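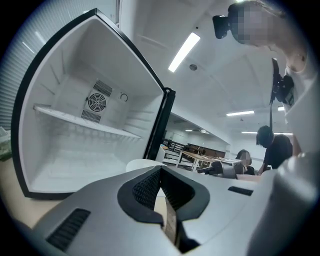

Door open, one shelf in, and a little round knob for the temperature.

So I finally gave in and looked into small refrigerators! Regular readers of the Mistden newsletter will remember my November grumble about the big one in the kitchen, which takes up half a wall and mostly chills mustard. I got 181 replies to that one (thank you, I read them all, even the long one about pickles) and most of you said the same thing - go small and put it up on a table so you can see what's in it.

What I like about this little black-framed one is how plain it is inside. There's a white shelf across the middle, ridges along the side walls to hold shelves, and a flat floor at the bottom. The fan is a round black one up on the back wall, with a slotted vent over it and another one under it. I'd keep tall things away from there. My old one had vents too, and I spent a whole summer pushing a carton of juice up against them and wondering why the milk was never cold enough.

A few of you asked how I'd load one this size. Drinks and anything tall go on the floor, lunches and leftovers go on the shelf, and I'd leave a bit of space between boxes for the air to move. I use square containers wherever I can (round ones waste so much room, and I say this as someone who owns 19 of them). Wipe the inside with warm water and a little baking soda before the first load, then leave the door open until it's dry.

And please don't turn the knob all the way up on day one! Give it overnight with a cheap thermometer on the shelf, then nudge it. I did it the other way once and froze 2 dozen eggs.

Next month I'm back to pantry jars and the label question, so if you have a label that really does survive the dishwasher, hit reply and tell me which one.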